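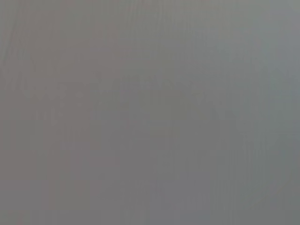
Agata Mazza wrote in to ask whether she could paint straight over bare plaster with the emulsion she had left from the hall. She can't, and the same question reaches us at Fluststead most weeks, so the answers are collected on this page.

Search the help pages
Enter a word or phrase

Painting new plaster: your questions
4 minute read

How long should new plaster dry?
A skim coat on plasterboard usually needs a week or so. Backing plaster on brick takes a good deal longer, often a month or more in winter. Go by colour. Damp plaster is dark and patchy, and it is ready when the whole wall has gone pale, corners included.

Can I speed it up with a heater?
Gentle background heating is fine. A fan heater pointed at the wall is a bad idea, as the surface dries before the rest and can crack. Open a window instead.

What is a mist coat?
Ordinary matt emulsion thinned with clean water. Plaster is thirsty, and full-strength paint dries on the surface before it has a grip. It then peels, sometimes in sheets, when you pull off masking tape.

How much water do I add?
We use three parts paint to one part water. For a small room, 600 ml of paint and 200 ml of water will get you started. Check the tin first — some makers give their own figure, and a few paints must not be thinned at all.

Can I use vinyl silk or a wipeable paint for the mist coat?
No. Both form a skin and hold moisture in. Use a plain non-vinyl matt in white or a pale shade, and keep the silk for the top coats if you want it.

My mist coat looks streaky. Should I redo it?
Leave it. A mist coat is meant to look poor. Two full coats on top will cover it.

Should I sand first?
Only lightly, to knock off splashes and trowel lines. Use 180 grit or finer and wear a dust mask. Wipe the wall with a barely damp cloth and let it dry.

When do I fill small cracks?
After the mist coat, when they are easier to see. Touch in the filler with more of the thinned paint before the first full coat.

Do you give advice by phone?
Yes, on Tuesday mornings. Ask for Renzo Donati or Hadiza Chukwu.

Related questions
Choosing a roller for ceilings
Removing old wallpaper paste
Why does my paint bubble in the bathroom?
Storing part-used tins over winter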